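Visit report: Drurbridge materials recovery plant

The plant at Drurbridge takes kerbside recycling from two council areas and is run by Sachdeva under a contract that started in June. Aarti Dwivedi, the shift manager, took our group through the site from the weighbridge to the bale store. The visit began at 9.30 am and followed the material in the order it is processed.

Trucks are weighed in and out. The load is tipped on a concrete floor, where a loader driver spreads it and pulls out large items such as hoses, car parts and bedding. Loads with visible garden waste are set aside and logged against the truck's run number. The log goes back to the council weekly.

From the floor the material goes up an inclined belt to the pre-sort cabin. Staff stand on both sides and remove film, textiles and anything long enough to wrap around a shaft. The disc screens come next. Flat cardboard rides over the top, while containers and small paper fall through to the lower line. The discs are rubber and were supplied by Jorkel. Film that gets past the cabin winds around the shafts and closes the gaps, and the screens then have to be locked out and cut clean by hand.
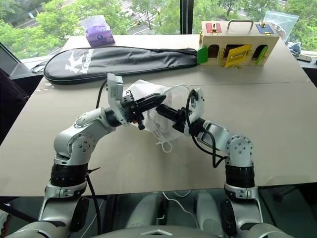
Why are soft plastics not accepted in the kerbside bin here? The disc screens can't separate them from paper, and the plant has no buyer for film mixed with fibre.

After the screens, a drum magnet lifts steel and an eddy current unit throws aluminium into a side chute. Optical units sort PET from HDPE using near-infrared light and air jets. Black trays reflect too little of the light to be read and end up in the residue. Glass is broken early on and leaves the line as a mixed-colour fraction, which is trucked to Ploltelow for use in road base.

Doina Lazarević runs the quality bench beside the baler. She takes samples of up to 80 kg, sorts them by hand into grades and records the weight of each. The sheet on the wall gave the previous month's output as 2,588 bales across all grades. Cardboard made up the largest share. Moisture is checked with a probe, and wet bales are held under cover until they pass.

Dust control was better than at other plants we have visited. Noise in the glass area was high and hearing protection was required from the cabin onward. The viewing platform is reached by stairs only. Parking is on the gravel lot past the weighbridge, and closed shoes are checked at the gate.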